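Dimard Opens Second Round of Household and Shop-Floor Chore Trials

PINDISSIDE — Dimard, which builds and tests two-armed work cells for light handling jobs, will begin a second round of chore trials in February. The trials are meant to answer a question the company hears from almost every customer: can a machine do the small jobs that fill up a day at home or in a stockroom?

The company's present answer is some of them, slowly, and with a person nearby.

In the first round, a pair of tabletop arms was given 300 attempts at a set of 6 chores, among them putting small items away in trays, closing box lids, folding hand towels and sorting hardware. Dimard considers 3 of the chores ready for a longer trial outside its own building. Folding towels is not one of them. Neither is any job that calls for finding an item at the bottom of a full drawer.

"People expect the heavy jobs to be the hard ones," said Liesl Danzer, head of trials at Dimard. "For us it's a lid that sticks, or a bag that changes shape when you pick it up. A person fixes that without looking. Our arms often have to let go and start over."

The second round will run at 2 sites. Castillo, a repair parts supplier, will use the arms to sort returned small parts at a packing bench. Trasus, which manages furnished rental apartments, will try them on kitchen drawers and bathroom supplies in a model unit. Staff at both sites will stay at the bench and step in when a job stalls. Each time they do, it will be logged and counted as a miss, even if the arms go on to finish.

"We would like fewer trips back and forth to the parts bins," said Botond Kovács, floor manager at Castillo. "If it can clear the easy returns by lunch, my people can get to the ones that need a decision. I don't need it to be fast. I need to know when it's stuck."

Trasus has asked for the same chores to be repeated with lighting changes and with items put back in the wrong place. "No two guests leave a kitchen the same way," said Aaliyah Lemieux, who runs turnover cleaning for the company. "I haven't seen a machine yet that I'd send into an apartment alone, and we told Dimard so at the start."

No household product is planned from this work, and Dimard has not set a price for the bench version. Results from both sites, including the misses, will be published when the round closes.

Companies that want to suggest a chore for a later round may write to Rahel Lanz, site coordinator, at Dimard's Pindisside office. Suggestions should name the items handled, the space available and how often the job comes up in a shift. Jobs involving knives, hot liquids or glassware will not be accepted.

Press contact: Erzsébet Katona, Dimard, Pindisside

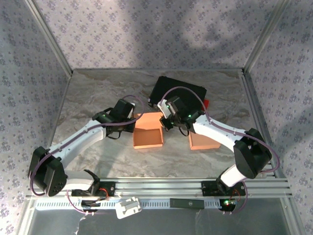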